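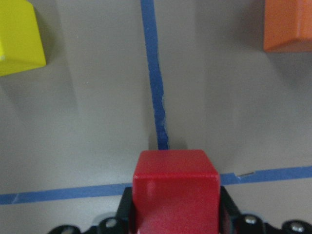 招募：Astow 社区合唱团冬春季新团员

我们又要开唱了！Astow 社区合唱团从现在起招收新团员，各声部都有位置，男低音和女低音尤其缺人（如果您家里有位洗碗时爱哼低音的，请一定把这则启事转给他）。不考试，不要求识谱，也不问您上次开口唱歌是什么时候。

我们是谁

合唱团眼下有48名团员，年纪最小的还在读大学，最年长的已经退休多年。大家住在 Astow、Bevham 和附近几个村子，有护士、木匠、公交司机，也有两对母女。指挥是 Noeline Pryor，她教了半辈子音乐，耐心极好，对辅音的要求也极高，“t”不齐是要重来的。钢琴伴奏 Jarrah Hinds 去年加入，移调又快又准，我们高音上不去的时候全靠他。

这一季唱什么

主打曲目是一组冬季民歌，共5首，其中一首罗马尼亚颂歌由团员 Lenuța Barbu 带来，她会亲自教大家发音。这首歌的中段有一处四个声部错开进入，去年试唱的时候乱成一团，可是一旦合上了，真是好听得让人起鸡皮疙瘩！另外还有两首海员号子和一部短小的弥撒曲选段，谱子由合唱团借给您，季末归还即可，铅笔记号请擦干净。

想找什么样的人

年满16岁，喜欢唱歌，大部分排练能到场。
愿意听旁边的人在唱什么。
会识谱当然好，不会也没关系，每个声部都有练习录音，您可以在车上、厨房里反复听。
中文、英文或别的语言说得好不好都不要紧，排练以英文为主，团里有几位说中文的老团员，很乐意坐在您旁边帮忙。

排练安排

地点在 Merrick 礼堂一楼，从正门进，左手边第二个门。每周一次，晚上七点到九点，中间休息一刻钟，有茶和饼干。学校放假期间停排。礼堂的暖气来得慢，头半个小时请别急着脱外套。门口停车位不多，从 Bevham 过来的朋友可以拼车，报名时写一句就行，我们帮您对上人。

演出在一月底，就在 Merrick 礼堂，能坐大约160位听众。服装是深色上衣配深色裤子或裙子，不用专门去买。新团员可以自己决定上不上台，有人第一季只排练，第二季才登台，这样完全可以。

费用

前两次排练免费，来听听、跟着唱唱，再决定要不要留下。之后每季收一次团费，用于场地和租谱。学生减半。手头紧的话请悄悄跟 Lorraine Treloar 说一声，她会处理，别的人不会知道。

还想找一位声部助理

除了团员，我们也在找一位女低音声部助理，带分声部练习，每次排练提前半小时到，有少量津贴。需要能看谱、能在钢琴上弹出单个声部，带过小组或者教过课的优先。上一位助理 Aroha Ruddock 搬去了 Sollar，临走前留下满满一本笔记，哪一小节容易偏低、哪里该偷偷换气，都写得清清楚楚，接手的人不会没有头绪。

怎么报名

请写邮件或留纸条给 Lorraine Treloar，纸条可以放进礼堂门厅的合唱团信箱。写明姓名、联系方式、大概的声部（不知道就写“不知道”，Noeline 会在第一次排练时陪您试几个音，一两分钟的事）。申请声部助理的朋友，请另附几句话介绍自己的音乐经历，不用正式简历。

报名截止日期：24年11月29日。截止之后想来的也请写信，男低音我们随时欢迎！

有听力或行动不便的朋友，请提前告诉我们需要什么。礼堂有坡道，前排座位可以预留，大字版歌谱也能准备，只是得提前一周说。

盼着听到您的声音！

Astow 社区合唱团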